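Speaker notes: Keeping a quiz show moving when the host gets the giggles

Delwyn Tomoana, for the Madigan presenters' day

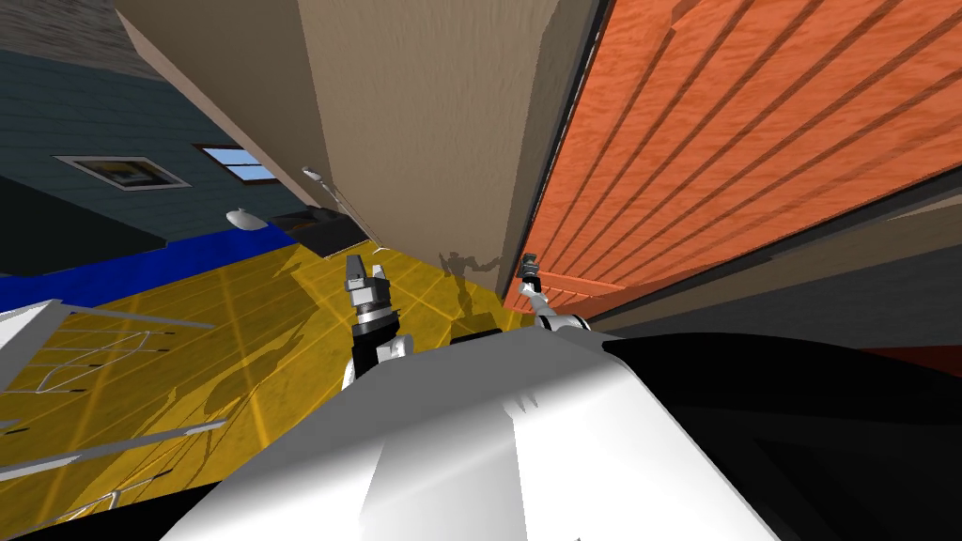
Page last changed: 19 April 2024

Start with the clip from Volgate, round three. Let it play to the end. Wait for the room to settle.

I produced Volgate for 70 episodes. The host lost it on air in 29 of them. We kept a log, so those numbers are firm.

Most of the laughing came in the second half of a recording block. We were taping four shows a day in March, and the last one was always the loosest. Say this slowly, people write it down.

What we tried first: stopping the tape. It made things worse. The audience knew why we had stopped, and the host came back already smiling.

What we do now:
Floor manager gives a flat hand, no eye contact.
Host turns to the scoreboard and reads the scores, even if they were just read.
Contestants stay out of it unless they are laughing too.
Gallery stays off the earpiece — this is the hard one.

Tell the Hinik story here if there's time. Skip the part about the lawyer.

Viewer mail. We had 1,173 messages over the run that mentioned the host laughing. Most were friendly. The complaints were nearly all about length, so we cut to eight seconds at most in the edit.

Rochelle Nepia takes over for the section on live shows. She has her own slides. Hand her the clicker and sit down.

Questions after Rochelle. If someone asks about the Wiltance pilot, it hasn't aired and we can't discuss it.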